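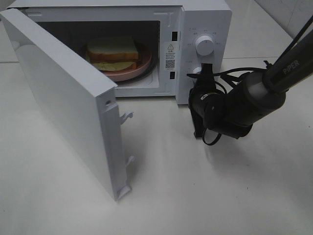
A sandwich on a pink plate in the microwave.

Caline Practice Skin Pads for Suturing, from the Nishad bench range

Hi, I'm Poonam Kaushik, and I run the small shop side of Nishad. I spent 11 years as a scrub nurse before I ever sold anything, and I've watched a lot of nervous first-year residents try to close their first incision on a banana peel (or a pig's foot from the butcher, which is great until day two!). The Caline pad is what I wanted to hand them.

It's a three-layer silicone pad, with skin, fat and muscle, and the layers are bonded so they don't slide apart when you pull a stitch tight. The top layer has a fine mesh inside it. That mesh is the whole reason I like this pad so much, because cheap pads tear at the needle hole by your third or fourth throw and then you're practicing on lace. Ours will still rip if you really yank on it, and so would skin, so I don't lose sleep over that.

You get the pad uncut or pre-cut. The pre-cut one comes with 13 wounds in it: straight ones, curved ones, a couple of ragged ones and a nasty little stellate one in the corner that everybody complains about. I say start with pre-cut if you're new. If you're running a class and want to teach the incision too, go with uncut and bring plenty of blades.

What's in the box

Caline pad, pre-cut or uncut
Clear base tray with four rubber feet
Two spring clips to hold the pad in place
Storage sleeve
Care card (please read it, I wrote it myself)

Needles, suture and instruments are sold separately. I know, I know, but most of you already have a drawer full of expired suture from work, and I didn't want to charge you for more.

Size and care

The pad weighs 400 grams with the tray and fits in a regular desk drawer. Wash it with dish soap and cool water, pat it dry, and dust it with a little cornstarch if the surface gets tacky. Keep it away from alcohol wipes and iodine. The wipes make it cloudy and the iodine stains it forever (my own demo pad is orange along one side and will be until I retire). Don't store two pads face to face either, they stick.

Which suture works best?

I get this one by email all the time. 3-0 and 4-0 nylon on a reverse cutting needle feel closest to the real thing. Finer than 5-0 and you may find the skin layer a bit stiff. For deep dermal stitches, use any braided absorbable you have lying around, the fat layer holds it nicely. Umesh Pant, who teaches our Tutdale evening workshop, likes 2-0 silk for beginners so they can see their knots from across the table, and I've come around to that.

Can I use it for laparoscopic trainers?

Yes, with the small insert. It's called the Skonero block, it clips into the same tray, and it's the right height for most box trainers. It's firmer than the full pad, so your needle angle has to be better. Sorry!

Price and shipping

Single pad, either style: $63. Replacement pads without the tray are cheaper, and teaching sets are priced by the box, so write to me with how many students you have. Orders in by noon go out the same day. The uncut pads are on back order right now and I expect them in February.

Returns are fine as long as the pad hasn't been cut or stitched. If a layer comes unglued, send me a picture and I'll mail you a new one, no forms.

Questions go to Poonam at the Nishad shop desk. For workshop dates, ask for Pramila Goel.

Page updated January 31, 2023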